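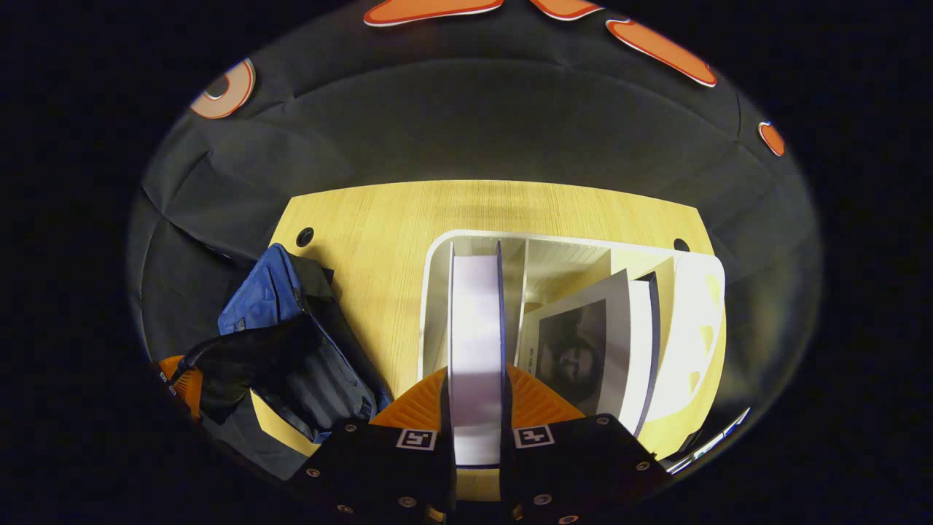

Visit to the open day at Harnura, February 10, 2021

Our archive in Rerkholm wants to buy equipment for sorting and refiling flat material: folders, boards, printed sheets, thin books. We have planned for this since November, and I was sent to Harnura to see what is possible and to come back with a budget that our director can sign.

The morning was a talk about costs. The speaker was very open, which I appreciated. A hand-held gripper is cheap compared with an arm, and a person can use it to show a task many times before any arm is ordered. For us this is a good order of spending. The price they gave for one hand-held set is 400 euros, with a spare pair of fingers. Fingers are wearing parts and should have their own line in the budget, as they are ordered again every year. I had not thought of this before.

After the coffee we went to the tables. The task there was close to our own: taking a flat board that stands upright in a white organizer with slots. I asked many questions about the width of the slots. If the items stand too near each other, the fingers need space on both sides, and this decides what kind of shelf insert we must buy. Our present boxes are too tight, I am afraid. New inserts will cost us more than the gripper — this was the least pleasant news of the day.

The visitors from Hepburn asked about paper. A single sheet leans and bends, and a stiff board does not, so the advice was to begin with boards and to leave loose sheets for the second year. I agree with it.

For a full arm with installation we should not plan under 2,000 euros per month on a lease, and the shortest contract is 3 years. Training is separate. Brison, who sell the inserts, had a small stand near the door and gave me a price list, but it is without transport.

My proposal is to order two hand-held sets and 70 inserts this spring, and to wait with the arm. I still need from Harnura a written offer for the fingers and an answer about the guarantee. The bus back to the station leaves only once per hour, so colleagues who go next time should look at the timetable first.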